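About Cirnotow

Cirnotow makes tabletops. We have been asked over the years to branch out into chairs, shelving and, once, a canoe, and have said no each time with varying degrees of politeness.

The business started in April with two people, a rented unit on Ginting Street and a firm belief that a table should be flat. The first one wasn't. It is still in the break room, where pens roll off it toward the sink. 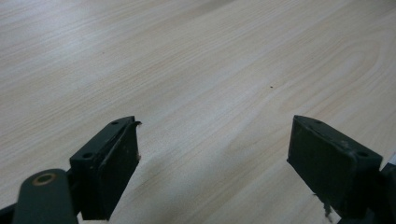 Our best seller is the Nastari, a pale top with a fine wavy grain, popular with people who swore they wanted something darker. The Gukia is the darker one. Customers admire it at length and then order the Nastari.

We now have 12 people on staff and have shipped more than 2,000 tops, most of them to the right address. Every top gets looked over before it is wrapped – grain, edges, corners – by someone who is hard to please and was hired for it.

Visitors are welcome at the workshop by appointment. Bring your measurements. Then go home and measure again.

Page updated Nov 1, 2024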